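Flekport Prever two-arm kit: trial report and request for comments

procurement_desk
Our department has completed a trial of the Prever bench kit supplied by Flekport. The quotation was 2,163 per arm, with the annual support plan at 1,005. Members who hold the kit are invited to comment before we place an order in March.

B_Makowska
We have run ours since the spring term. The arms are sound and the gripper fingers are easy to replace. I would not take the support plan. We raised 5 tickets and three were closed without a reply.

nurkel_lab
I must disagree with Barbara Makowska on this point. Our tickets were answered within a working day, and a faulty wrist joint was exchanged under the plan. Without it we should have paid for the part.

B_Makowska
That may depend on the reseller. Ours was Kwiatkowski — yours may have been Flekport direct.

procurement_desk
Thank you both. The quotation is from Flekport direct. Our remaining concern is the range of household tasks. The supplier lists 40, and we have tried only those with crockery, the mug stand and the corn in its basket. The bench as laid out for the trial is attached.

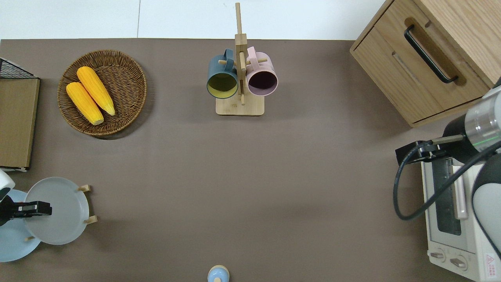 halden_office
Please ask for the task list in writing before you sign. Ours was revised after delivery, and two of the drawer tasks we had relied upon were moved to a paid add-on.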